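Two-Arm Bench Inspection Checklist
Form 1742, Prollau shop
Complete before the first powered cycle of the shift. Mark each item OK, FIX or N/A. Comments go on the line below the item.

Section A. Frame and mounts

A1. Arm bases tight on the rails, no play by hand. OK
A2. Frame rails square, no loose brackets or clamps. OK
Comment: One bracket screw on the front rail took a quarter turn. Marked with paint pen.
A3. Tabletop fixed to frame. OK
A4. No tools or spare screws left on the rails. OK

Section B. Cables

B1. Arm cables have enough slack for full reach in all directions. OK
B2. No cable loop can catch on a gripper finger or a joint. FIX
Comment: Loops on both arms hang too free near the wrist. Add ties and recheck at full extension. Ilham Yusof has the ties.
B3. Connectors at the arm bases seated. OK
B4. Floor cables outside the walkway or covered. FIX
Comment: Coiled cable behind the bench goes on a hook. Thin yellow cable on the left side needs a cover strip. The Rirkis bench rule allows no bare cable across a floor people walk on.
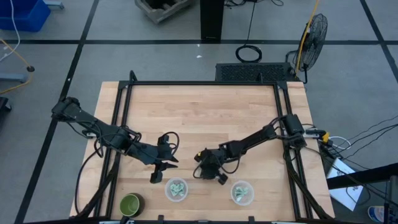

Bench with both arms over the table, floor cables and fan behind. See B2, B4 and D3.

Section C. Work area

C1. Only items needed for the task are inside arm reach. FIX
Comment: Mug at the lower left corner of the table. Drinkware stays off the bench, full or empty. Second time this has been written up.
C2. Containers are plastic, no glass. OK
C3. Containers set where the grippers can reach them without crossing arms. OK
C4. Work pieces are soft or light enough to drop without harm. OK
C5. Loose papers kept back from the arms. FIX
Comment: Printed sheet on the right side. Put it in the binder.

Section D. Stop and power

D1. Stop button within reach of the operator, tested with arms holding position. OK
D2. Arms hold or lower slowly on stop, no free fall. OK
Comment: Left arm sagged 8 mm on stop. Limit on this form is 9 mm. Recheck Thursday.
D3. Vents on floor equipment clear by 200 mm on all sides. OK
D4. Fan guard in place. OK

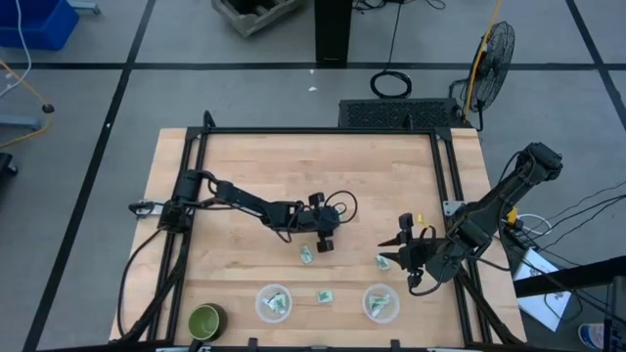
Johanna Plattner
Bench Safety Inspector, Prollau

Section E. During the run

E1. Hands stay outside the frame while either arm is powered. Dropped pieces stay where they land until the arms are stopped. OK
Comment: There are folded pieces on the wood as well as in the two cups, one of them under the left gripper. This is the spot where people reach in. Stop first, then pick up.
E2. Gripper force set to the low value for paper and fabric. OK
E3. One person runs the bench. A second person may watch from outside the tape line. OK
E4. Both arms' speed limits match the setup card. N/A
Comment: Card is out for revision at Mayrhofer. Use the Trukon default until it comes back.

Open items: B2, B4, C1, C5. C1 and C5 to be closed before the next run. B2 and B4 by end of shift. Leave the signed copy in the tray by the door.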